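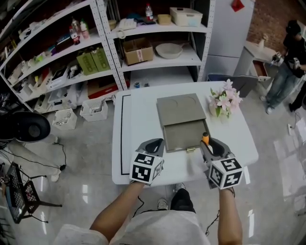 Section 4. Putting the drawer box into use

The Ruseck desk box is sold as a cure for clutter. It is a box with a drawer. It will hold small things if you put small things in it, and the steps below are the ones worth following.

1. Set the box on a flat table with the drawer facing you. Leave enough clear tabletop in front for the drawer to travel.

2. Release the latch before you pull. The old Gesier leaflet says the drawer "opens at a touch." Ours didn't.

3. Draw it out partway and stop. Pulling it all the way out gains you very little room.

CAUTION: Do not lift the box with the drawer open.

4. Put in caps, sticks, clips and other loose pieces one at a time, laid flat. Anything standing higher than the drawer sides will catch when you close it.

5. Push the drawer shut from the middle of its front edge, then fasten the latch.

NOTE: The maker rates the drawer for 2000 openings. Renu Kandpal got to 457 before she gave up counting, and the drawer still ran straight, so take the figure for what it is worth.

6. Keep flowers to one side of the box, never on top — a vase that tips there will empty itself into the drawer.

7. Store bottles and tubs on the shelves behind the table. They don't belong in the drawer, whatever the carton suggests.

If the drawer sticks, empty it and try again before ordering a part. Replacement latches are item 15 on the Plindstead parts list. Ask for Shu-fen Yuen.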